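Jurora Streaming: catalog report to the Drarnemov Fund, covering the summer through September

Prepared by Honeylyn Dagdag, programming
For: Tamsin Rutherford

Tamsin, you asked for this shorter than the last one. The last one had an appendix on subtitle fonts, and I accept the criticism.

We have 309 titles live as of this morning, up 67 since the spring report. Most of the new ones came in with the Jenent package, which gave us the two crime series everybody wanted and a large number of films about horses. We knew about the horses when we signed. Efren Buenaventura watched the first few for quality control and has asked to be moved to documentaries.

The crime series are doing what we hoped. Subscribers finish season one, then write to ask where season three is. Season three belongs to another service and will for a while. We've put a line on the show page saying so, and the letters have slowed down a little.

Paid subscribers stand at 2370. The target in the grant agreement was higher, as you will remember, having written it. Cancellations were worst in the two weeks after the price change and have since gone back to their usual level. The free month brought in a respectable crowd, a good part of which left on day thirty with great punctuality.

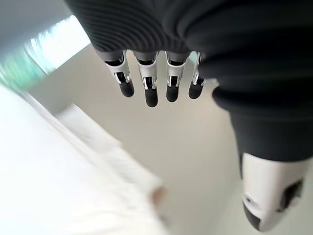
Will the remaining grant money cover the winter slate?
It will cover the licenses and the captioning, but the holiday movies have to come out of subscription income, and we've cut that list to 11.

Captioning is the one item over budget. The outside vendor turned in four episodes of a cooking show in which every mention of thyme was spelled "time," and Consolacion Navarro redid them herself over a long weekend. We paid her for it. The vendor has offered us a discount on future work, and we're thinking about how much future work we'd like.

The app update went out late. Search now finds a title if you leave off the "The," and the continue-watching row can be cleared, a feature requested mostly by people who share an account with their parents.

Still open:
The Umali family films. Jonalyn Umali has agreed to terms on her father's six features, but two of the prints need work and the lab hasn't sent a quote.
The kids' page. Designed, approved, waiting on ratings.
The second half of the Jenent payment, due after the holidays.

I'll send the viewing numbers by title separately. The horses are on page two.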